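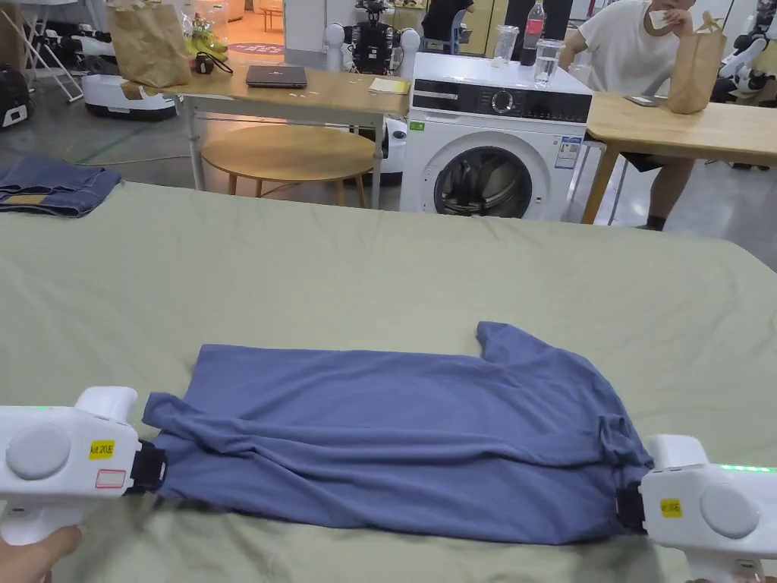
How do you fold T-shirts on a table covered with a sheet without ending up with wrinkles?

Posted in Laundry & Linens, 2020-11-04
3 replies

Tang_at_home

Hello everyone, I hope this is the right section – I went back and forth between this one and Small Spaces, so moderators please move me if I'm wrong!

Since August I've been doing all my folding on the big table instead of on the bed, which has been wonderful for my back. I spread an old bedsheet over it first so the clean clothes stay off the tabletop. Jeans are no trouble at all. I fold them, put them at the far side, and they stay put and look respectable. T-shirts are another story. I fold mine lengthwise first, sleeves in, and then I take hold of both ends and pull it out straight before I fold it again. By then one sleeve has nearly always popped back up at the corner, and there are wrinkles all along the bottom edge that I would swear weren't there a minute earlier. The sheet gets ripples in it too, and I can't decide if those are part of the problem or just annoying to look at.

I have one dusty blue shirt in particular that I have refolded 7 times in a single evening. My sister says to buy one of those plastic folding boards, but I don't have anywhere to keep it and I would really rather learn to do it properly. Is it my method, my sheet, or the shirt?

Thank you in advance, and sorry for going on so long.

Houshang Rahimi

You have described my own table almost exactly, so let me tell you what helped here, and forgive me if some of it is obvious.

I think the trouble begins with holding the shirt at both ends. When you lift a folded shirt by its two ends the middle sags, and the layers inside slide over each other by different amounts. Then you lay it down and the extra cloth has to go somewhere, so it goes to the lower edge.
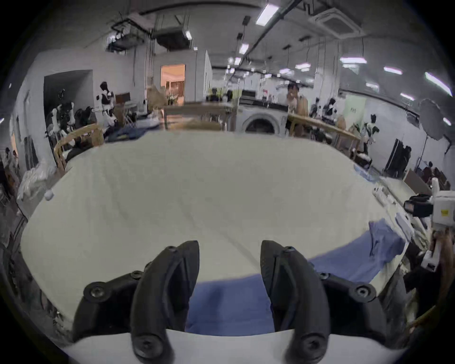 White sheet on the long table, blue cloth still bunched at one side

What I do now is lay the shirt face down and flat before any folding, and I spend most of my time on that part. Start from the collar and smooth down toward the hem with the flat of your hand, then from the middle out to each side. Fold one side in, sleeve and all, and then fold the sleeve back down along the body so that it lies parallel to the edge. Run your palm over it firmly. A sleeve that is only tucked in sideways will come up again, and it will always be the one you aren't looking at. Do the other side, smooth again, and then bring the hem up toward the collar in two folds, or three if your drawer is shallow like mine.

If you must straighten it after the long fold, keep it lying on the table and give only a gentle tug at each end. A T-shirt is knit, so it stretches when you pull and creeps back when you let go.

As for the sheet, I used a fitted one for years and it never lay flat, of course, with all that elastic. A plain flat sheet pulled down over the far edge of the table is much better. My mother-in-law in Zutport clips hers underneath with clothespins, which I thought was fussy until I tried it.

fondov588

just roll them. been rolling mine for years and I couldn't care less about sleeves

Marge from Nutthorpe

I agree with nearly everything Houshang wrote, but I do want to put in a word for your pulling, because I do it too and I don't think you need to give it up entirely. It depends when you do it. Straight out of the dryer, while there's still a little warmth in the shirt, a good stretch from end to end takes out more wrinkles than it puts in. 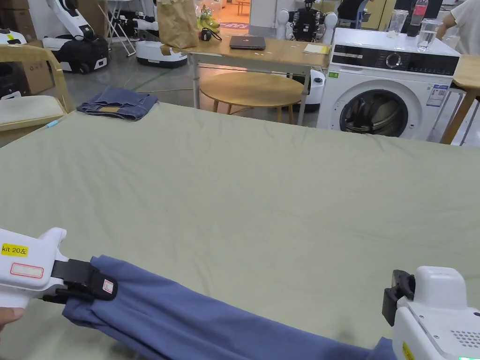
Once it has sat in the basket for an hour, though, the creases have made themselves at home and pulling mostly moves them along to a new spot. So I bring out the shirts first and leave the jeans and towels for last – they can wait as long as they like and be none the worse for it. If a shirt has gone cold on me I mist it very lightly, smooth it by hand, and let it dry flat before I fold it.

One more thing to check is the shirt itself. I had a blue one that would never fold square no matter what I did, and when I finally laid the side seams together I found they had twisted around toward the front. Some shirts do that after a few washes. Fold that kind by its edges and ignore the seams, and put it at the bottom of the stack where it won't bother you.

Tang_at_home

Thank you all so much! I looked, and the seams on the blue one are twisted, so that's one mystery solved. I tried folding the sleeves back down the way Houshang described and they stayed in on the first two shirts. I still have to find the clothespins.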